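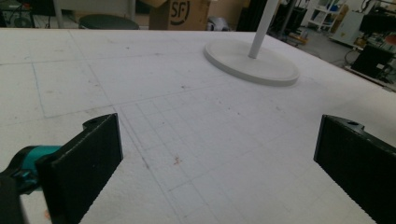
Suche
Suchbegriff eingeben
Suchen

Zwischenbericht zum Vorhaben »Streuobst am Hellurum«

2024-02-03
Von Lilibeth Villanueva, Projektleitung

Der Bericht schließt an den Bericht vom Juli an und beschreibt den Stand der Arbeiten in den Teilvorhaben Baumbestand, Sortenbestimmung, Pflege und Verwertung. Die Abrechnung liegt als gesonderte Anlage bei.

1. Baumbestand

Die Erfassung der Altbäume ist abgeschlossen. Auf den Flächen am Hellurum stehen 842 Obstbäume, überwiegend Apfel, daneben Birne, Zwetschge und einige wenige Speierlinge. Im Antrag waren wir von einem kleineren Bestand ausgegangen. Der Unterschied erklärt sich vor allem durch den oberen Hang, der in den alten Flurkarten als Weide geführt wird und deshalb in der Vorschätzung fehlte.

Jeder Baum hat eine Nummer, einen Eintrag zu Stammumfang und Vitalität und, soweit bekannt, eine Angabe zum Eigentümer. 289 Bäume wurden als dringend pflegebedürftig eingestuft. Häufigster Befund ist starker Mistelbefall, gefolgt von Kronenbrüchen nach Jahren ohne Schnitt. Die Höhlenbäume am Bachlauf bleiben auf Wunsch der unteren Naturschutzbehörde von allen Maßnahmen ausgenommen.

2. Sortenbestimmung

Für die Bestimmung hat Svatopluk Urban im Herbst Fruchtproben genommen. Pro Baum wurden fünf Früchte eingelagert, sofern der Behang das zuließ. Bei 190 Bäumen liegt ein sicheres Ergebnis vor. Vertreten sind unter anderem Rheinischer Bohnapfel, Jakob Lebel, Kaiser Wilhelm und Gute Graue. Bei den Birnen am unteren Weg handelt es sich wahrscheinlich durchgehend um eine Lokalsorte, die in der Literatur nicht geführt wird. Reiser davon sind geschnitten und liegen im Kühlraum der Baumschule Murín. Veredelt wird ab Ende März auf Sämling.

Nicht zufriedenstellend ist der Stand bei den Zwetschgen. Die Ernte fiel wegen des Spätfrosts fast vollständig aus, und ohne Frucht und Stein ist eine Bestimmung nicht möglich. Wir beantragen, diesen Teil in das laufende Jahr zu verschieben. Mehrkosten entstehen dadurch nicht.

3. Pflege und Nachpflanzung

Der Winterschnitt hat Ende November begonnen. Getsemaní Cuevas leitet die Schnitttrupps und dokumentiert jeden Baum vor und nach dem Eingriff auf einem Blatt. Geschnitten wird in zwei Durchgängen über zwei Winter, um die alten Kronen nicht zu überfordern. Im ersten Durchgang werden nur Misteln, Totholz und bruchgefährdete Äste entnommen. Wegen der nassen Böden war die Hebebühne im Januar kaum einsetzbar, am oberen Hang wurde deshalb ausschließlich mit Leitern gearbeitet. Das ist langsamer. Der Abschluss des ersten Durchgangs verschiebt sich voraussichtlich in den März.

Für die Nachpflanzung sind Hochstämme bei der Baumschule von Matěj Murín bestellt. Geliefert wurde bisher ein Teil, der Rest folgt im Herbst. Bei den Jungbäumen aus dem Vorjahr sind die Ausfälle gering, allerdings fehlte an mehreren Stellen der Wühlmausschutz. Die Drahtkörbe wurden nachbestellt. Beim Verbissschutz hat sich die Ausführung mit drei Pfählen bewährt, die wir jetzt für alle neuen Pflanzungen übernehmen. Die Zweipfahlvariante stand auf der beweideten Fläche nach wenigen Wochen schief.

4. Verwertung

Die Mosterei Grundura hat die Ernte getrennt von der übrigen Ware gepresst. Abgefüllt wurden 500 Kisten. Den Vertrieb im Umkreis übernimmt der Hofladenverbund Trelteo, der einen Festpreis je Doppelzentner über dem ortsüblichen Satz zahlt. Der Vertrag gilt zunächst für zwei Erntejahre. Offen ist die Bio-Zertifizierung der Flächen. Zwei Eigentümer haben die Erklärung noch nicht unterschrieben, Gespräche dazu führt Yurani Escobar.

Nachfrage besteht auch nach sortenreinem Bohnapfelsaft. Die Menge reicht dafür derzeit nicht aus, in einem guten Jahr wäre eine kleine Charge denkbar.

5. Abweichungen vom Arbeitsplan

Verschoben sind die Bestimmung der Zwetschgen und der Abschluss des ersten Schnittdurchgangs. Die Ausgaben für Pflanzmaterial liegen leicht über dem Ansatz, die für Geräte darunter. Wir bitten um Zustimmung zur Umwidmung innerhalb der Sachkosten. Der Schnittkurs für Eigentümer findet wie geplant statt, die Plätze sind vergeben.

6. Nächste Schritte

Bis zum Sommer stehen die Veredelung der Birnenreiser, das Abräumen des Schnittguts vor der Brutzeit und der erste Mahdtermin an. Mit dem Schäfer ist noch zu klären, ob der obere Hang schon in diesem Jahr beweidet werden kann. Der nächste Bericht folgt nach der Ernte.

Weitere Beiträge
Merkblatt Mistelentfernung
Sortenliste Apfel, Stand Winter
Hochstamm oder Halbstamm auf Weideflächen
Annahmezeiten der Mosterei Grundura
Bericht Juli: Erfassung der Altbäume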